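Right hand drops out a few minutes into peg board runs, left is fine
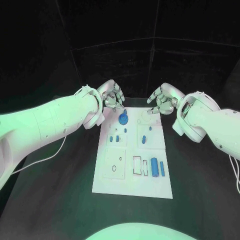 Both arms over the board, blue parts out.

Hạnh Đặng
16 October 2025

Two-arm setup doing insertion practice on a white task board. After 8 to 11 minutes the right hand stops taking commands. The arm keeps moving and the fingers stay where they were, so it drags whatever it is holding across the board. The log says "hand timeout" and nothing else. Restarting the hand driver fixes it until the next time. Same firmware on both sides, last updated in April. I already swapped the power supply and it made no difference. What should I check next?

Qusai Boutros

Check the cable before the software. Mine did this when the hand cable had too little slack at the wrist. Stop the arms, power down, reseat both ends, then run the wrist slowly through its full range with the hand open and watch the log. If it drops at the same angle every time, replace the cable.

Separately, your arm should not keep moving when a hand goes silent. Set the watchdog so both arms hold position. Ours trips at 60 ms. I think the default was 1000, way too long near a table.

Otamden

had the same thing, lowered the speed and it went away. never found out why

Smadi

Swap the two hand cables left to right. If the fault moves to the left hand, you have your answer. Keep the e-stop within reach while you test.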